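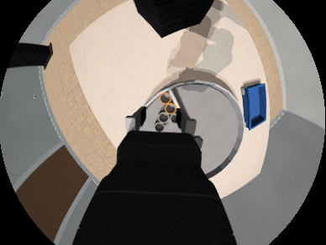

The cup task in the simulator, from the wrist camera.

I spent most of this week collecting demonstrations for the cup task, so this post is mostly notes on that. The last one covered the install and I won't repeat it.

The task is simple to say. There are small cylinders standing on a round table, some with orange rims and some plain gray. The arm has to pick up the orange ones one at a time and put them in the blue tray on the floor. The gray ones stay where they are. I drive the arm with a hand controller, and every run gets saved with the camera view, the joint positions and whether the gripper was told to open or close.

I set out to get 200 good runs before the holidays. As of 16 December 2019 I have 98 that I would train on. I threw out a lot more than I expected to, mostly in the first two days.

The main problem was me. When the cylinders are bunched together, the fingers don't have much room, and I got into the habit of nudging a gray one out of the way before going for the orange one behind it. It works, but the policy learns the nudge and then does it when there is nothing to nudge. Yolandi Mnguni spotted this when she watched some playback. I went back and deleted every run where I touched a gray cylinder on purpose.

The other thing was pausing. I would stop over the table to think, sometimes for several seconds, and all of that went into the recording. A model trained on the early batch liked to hover and do nothing. Now I look at the layout first, decide the order, and only then press record. Runs are shorter and they look a lot more alike.

The wide lens took some getting used to. Straight lines bend, the tray looks closer to the wall than I think it is, and the right finger can hide a cylinder completely if I come in at a bad angle. I thought about driving from a second, fixed camera, which would be easier for me. Jouko Eskola talked me out of it. If the policy only gets the wrist view, I should only use the wrist view too, otherwise I'm acting on things it can't see.

Each run starts from a random layout. I had the spread set too small at first and the cylinders kept landing in nearly the same spot. It's wider now, and I also turn the table lighting up and down between batches.

Next is a test training run on what I have, probably overnight. Fraser Guthrie thinks we will need around 800 before it handles the tight clusters. I'm hoping for fewer. If the first model gets the loose layouts right, I'll spend the rest of December recording only the crowded ones.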